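Bench notes, Savchuk cell
October, started 7:40 in the morning

Chore of the month is hanging clothes. We did cups, we did lids, we did the drawer (mostly), and Damian Nägeli has been saying since spring that none of those count as housework until the thing can deal with a hanger. Fine. Hangers it is!

Setup for my own memory: both arms on the front rail, small clothes rack on the white table, basket on the right. Garments are doll-scale and soft, picked for color so the wrist cameras have an easy time of it. Task in words: get the hanger with the cloth up to the bar, hook it over, let go, leave the neighbors alone. My mother does this while on the phone.
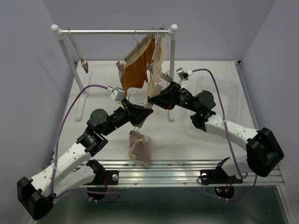
Page last changed: October, 4:15 pm, rev 16

Changes in this rev: added the bit on hook angle, fixed the episode count, moved the Dradus comparison to its own page.

Where we stand. Training set is 300 demonstrations, all driven by hand by me and Damian, and you can tell us apart in the data. He goes in slow and straight. I come in from the side and wiggle. The policy has learned both, and now and then it starts as him and finishes as me. I love this more than I should.

Cloth was supposed to be the hard part. Everyone I talked to beforehand warned me about cloth: it folds, it hides things, it never looks the same twice. All true, and for hanging it matters less than I feared, because once the clips have the fabric you are carrying a hanger and the fabric comes along for the ride. The hard part is the hook. It swivels. You lift the hanger, the hook turns a little, and the approach that was perfect a second ago is now pointing at the wall. People fix this with a thumb and don't notice. We have two fingers per hand and no thumb to spare, so the second arm has to do the fixing, which means two grippers working very close together under a crowded bar.

Tried this morning:

Bare pass with run 2605, one arm lifting and the other parked. Got the hook to the bar several times and over it less often. Typical miss is the hook tip landing on top of the bar and sliding off toward the orange one.

Same weights, both arms active. Much better to watch. The helper arm comes in low, nudges the hook around and backs out. When it backs out too late the fingers rub, so I put a little more clearance in the wrist limits. Check the finger rims again before the long run.

Then swapped in the other hanger, the one with the wooden clip. Didn't expect much – we have very few demos with it – and it still went for the right end of the thing. Grip was sloppy but the idea was there. Wrote "!!" on the whiteboard, Damian added a third.

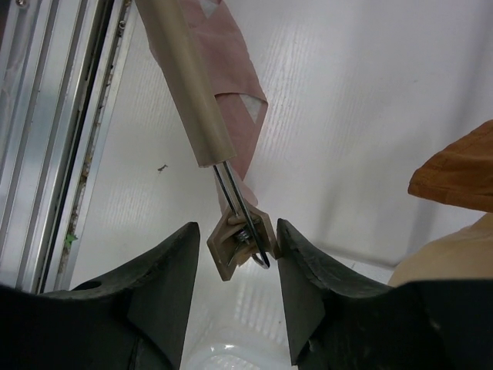

Wrist view is where most of the learning happens, I'm now convinced. From the overview camera a hook against a bar is a few gray pixels on a few other gray pixels, and the grippers block it half the time anyway. Close up you get wire, clip, cloth, and how far each of them is from your fingers. When I masked the wrist views for one batch the arms got timid and hovered. Put them back and they committed again. I want to repeat that properly, with the order shuffled, before I say it to anyone outside this room.

So, can it do the laundry? No. It can do one move out of the laundry, on a small rack, with clothes that are already clipped. Clipping is a whole separate misery, and so is getting a wet sleeve the right way out. But a year ago I would have put this move well beyond us, and today I drank a coffee and watched it hang things up. The Cirnetti people are after the same skill for a sample room, where garments come pre-clipped all day long, and for a job like that I think we are closer than they believe. Jundent asked about towels. Towels I'd rather not discuss until the hook is solved.

To do:
more demos with the wooden clip, Damian's style only
record failures where the hook slides, tag them by side
tidy the purple cables around the bases before somebody catches one with a sleeve
try the rack turned a few degrees
ask Damian where he put the spare hangers

5:50 pm. Turned the rack a few degrees. First attempt missed, second attempt the helper arm reached for where the bar used to be. Expected that. Leaving the rack turned overnight and starting new demos from there.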